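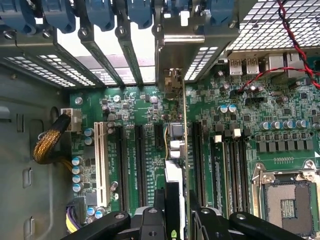 Figure 1. Wrist camera view, expansion card held upright near the middle of the board.

Robot Assembly Lab
Unit 5 handout: Card insertion
Instructor: Shaohua Lu
Read before lab on February 13, 2019

What this unit covers

In Unit 4 each team picked parts from a tray and put them down on a flat plate. The parts had no required fit, and an error of a few millimeters did not matter. In this unit the part has to go into a slot inside an open computer case. The slot is narrow, the card is tall, and there are walls and wires on several sides. Most of the work is in the approach. The final push is short.

You will run the arm by teleoperation first and from a script second. Do not start on the script until your team has three clean insertions by hand.

Terms used in this handout

Slot frame: a coordinate frame fixed to the expansion slot. X runs along the length of the slot, Y across it, and Z points up out of the board.

Bracket: the bent metal piece at the rear end of the card. It has to meet the rear of the case while the card edge meets the slot. A card can be lined up with one and miss the other.

Retention clips: the row of blue plastic clips over the slot openings at the rear of the case. They are opened and closed by hand, never by the arm.

Approach pose: the pose directly above the slot frame where the card is upright and clear of everything. In your code it is called pose_approach.

Setup

1. Check that the power supply is unplugged from the wall. The board is never powered in this unit.
2. Place the case in the Storari fixture with the rear panel facing the window and tighten both clamps.
3. Open the blue clip for your slot. Leave the others alone.
4. Look at where the wires run. The twisted red and black pair passes over the mesh panel and down past the rear connectors. Note it in your log if your team moves it.
5. Home the arm, then load the settings file for Unit 5. The Unit 4 file has a higher speed limit and must not be used here.
6. Start recording. Each attempt is its own recording.

Grasp

Hold the card low and near the center of its length. If the grasp is too close to the bracket end, the front of the card drops when it touches the slot. If it is too far forward, the bracket swings. Set the grip force to 5 newtons and leave it there for the first round. Teams last May raised the force whenever the card slipped, and the cause was nearly always a tilted grasp.

Once the card is in the fingers, move up to the approach pose and stop. Check the card from the wrist camera and from the side camera. The wrist view shows the bracket and the slot openings well. It does not show the bottom edge of the card well, as the fingers are in the way. Use the side camera for that edge.

Approach and insertion

Align in this order: rotation about Z, then X, then Y. Changing the rotation after you have set X and Y will move the bracket, and you will have to do both again.

Lower the card in small steps until the force reading changes. At first contact, stop and wait for the reading to settle. If the side force is larger than the downward force, you are on the slot wall. Back off to the approach pose and correct Y. Do not slide the card sideways while it is in contact with the board.

When the card starts to enter the slot, switch to force control and push straight down. The limit in the settings file is 87 newtons. The controller will stop the arm at that value. Reaching the limit counts as a failed attempt even if the card ends up in place.

Open the fingers fully before you retract. A partly open finger can catch the shroud and lift the card on the way out.

Keep clear of these areas

CPU socket. The socket is open and its contacts are exposed. One link of the gripper passes over this corner of the board when the card is near the middle. Keep the wrist above the height marked in the settings file at all times. Bent contacts cannot be repaired in the lab.

Capacitors. There are several groups on the board, including a row above the memory slots and a column beside the white PCI slot. They stand taller than the chips near them, so plan your path with their height in mind.

Cables on the left side. The braided black and gold cable loops out from the white power connector. The left side of the gripper can snag it if you come in from that direction.

Memory slots. The small white latch tabs break easily. No team needs to touch them until Unit 6.

Recording and labels

The class data set holds 1,449 attempts from earlier terms. We would like to reach 3,000 by the end of the course, and attempts from every team go into the same set. Please label yours the same day. Use one of these labels:

seated: card fully in the slot, bracket flush, force limit not reached
partial: one end in, other end high
wall: stopped on the slot wall, no entry
drop: card left the fingers
abort: operator stopped the arm for any other reason

If you are not sure between "seated" and "partial," look along the board from the side with the fingers out. If you are still not sure, label it "partial" and write a short note.

Do not delete bad attempts. The wall and partial cases are used in Unit 7 for the contact detector, and we are short of them.

Common problems

Card goes in at the front and stays high at the bracket. The bracket is resting on the edge of its opening. Remove the card by hand, check the clip, and start again from the grasp.

Force reading drifts before contact. Re-zero the sensor with the card already in the fingers. Zeroing with empty fingers leaves the weight of the card in the reading.

Wrist image is washed out. Light comes through the grille at the rear of the case. Lower the blind, or turn down exposure in the Wako viewer.

Script stops at the approach pose with a frame error. The fixture was moved after calibration. Run the calibration routine again and save under your own team name.

What to turn in

One zip file per team, uploaded to the Verico course page before the next lab. It should contain your recordings, the label file, your script, and a report of no more than two pages. In the report, include the force plot from one seated attempt and one failed attempt, drawn on the same axes. Mark first contact on both. Then answer the following:

At what height above the slot did first contact occur, and did it match your model?
Which direction of error was hardest to see from the wrist camera?
What would you change in the grasp for a shorter card?

Reading for Unit 6: chapter 5 of the course notes, on compliant motion, and the safety sheet for the Omton arm. Bring the signed sheet with you.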